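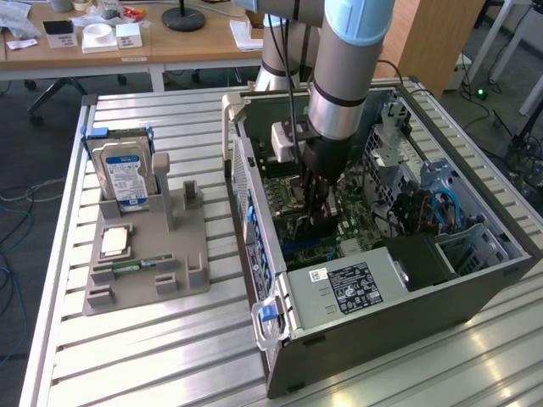
Section 5: Installing the Worholm bench power rail

31st January
By Noémi Szűcs

This section covers fitting the Worholm power rail to the rear of a work table and connecting it to the wall supply. It applies to the eight-outlet model. Owners of the five-outlet model should follow the same steps but omit step 7.

Read the whole section before starting. The rail must be fitted by an adult, and any alteration to the fixed wiring of the building must be left to a qualified electrician.

Before you begin

Check that the carton contains the rail, two end brackets, one centre bracket, the mains lead, a bag of screws and the drilling template. The template is printed on the inside of the carton lid, so do not discard the carton. You will also need a pencil, a spirit level, a drill and a cross-head screwdriver.

The table top must be at least 11 mm thick where the brackets are to be fixed. Thinner tops require the clamp kit, which is sold separately and described in Section 8.

Fitting the brackets

1. Move the table away from the wall and clear the rear edge.

2. Cut out the template along the dotted line and tape it to the rear edge, with the arrow pointing upwards.

3. Leave a gap of 100 mm between the end of the template and the nearest table leg. The mains lead leaves the rail on the left and needs this space to bend.

4. Check the template with the spirit level and mark the screw positions through the printed crosses.

5. Remove the template and drill the pilot holes.

CAUTION: Wear eye protection. Check the underside of the table for drawers, cables or metal runners before drilling.

6. Screw both end brackets into place. Tighten them by hand only -- a power driver may strip the holes in softer boards.

7. Fit the centre bracket. Its slotted holes allow a small amount of sideways adjustment.

Mounting and connecting the rail

8. Hold the rail at a slight angle, hook its upper lip over the brackets and press the lower edge inwards until it clicks at each one.

9. Pull the rail gently towards you. If it moves, remove it and check that the brackets are level with one another.

10. Push the mains lead into the left-hand socket and turn the locking collar clockwise until it stops.

11. Return the table to its position, taking care not to trap the lead, and plug it into a wall socket. Switch on at the wall and then at the rail. The green indicator should light.

WARNING: Do not plug the rail into an extension lead or a second rail. Do not use it in a damp room or outdoors.

Note: If the indicator flashes, the overload switch has operated. Switch off at the wall, unplug all equipment, wait five minutes and press the reset button on the right-hand end cap. If the flashing continues, stop using the rail and contact the Zevcombe service desk, quoting the serial number on the underside.

Labelling the outlets

A sheet of adhesive labels is supplied with the rail. Mark each outlet with the equipment it serves, and keep soldering irons and other heating tools on the outlets with individual switches. Spare label sheets may be ordered from Zevcombe.

Text checked by Edin Omerović, Technical Publications.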